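Week 6 handout: packaging, and what it does for the stuff inside

Mon 29 March

Right, we ran out of time again last week (my fault, I got going on tin cans) so these notes pick up where I stopped and then carry on into plastic film. Bring them with you, because I'm not printing a second lot.

We'd got as far as barriers. A barrier is anything in the pack that slows something down on its way in or out: water vapour, oxygen, smells, light, grease. Glass and metal are very good at this. Plastic film is a mixed bag, and people get caught out by it all the time. Ordinary polythene is great at keeping moisture where it is and pretty poor at stopping oxygen. Nylon is more or less the other way round. That's why the film on a block of cheese is usually several layers stuck together, each one covering for its neighbour.

Erzsébet Bodnár asked in February whether thicker film is always better. Good question! Thicker does slow things down, but doubling the thickness of the wrong plastic still leaves you with the wrong plastic. Pick the material first, then worry about the gauge. 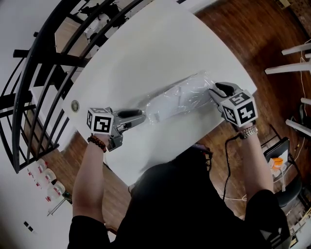 Next, seals. Most leaks happen at the seal, or at a fold, or where something pointy has rubbed on the lorry. A heat seal needs the right temperature, enough pressure and enough time, and if you change one you'll probably have to fiddle with the other two. Crumbs or grease in the seal area will ruin it however well the machine is set.

Our case study is Lumanlan, the biscuit maker in Punley. They had a run of soft biscuits and blamed the film supplier. Danilo Dumlao and Princess Bautista looked at 1416 returned packs and found 118 with a tiny channel in the end seal, nearly all with crumbs in it. The film was fine. I love this one - it took a brush and a slower belt to put right.

Have a think about these before next time:
- Why might a crisp packet have a metal layer when a bread bag doesn't?
- Fresh salad carries on breathing after it's cut. What happens if the film is too good a barrier?
- Lumanlan could have bought thicker film. What would that have fixed?

Reading is pages 56 to 100 of the course pack. Skim the bit on inks, we'll do that properly with Charito Catacutan when she comes in.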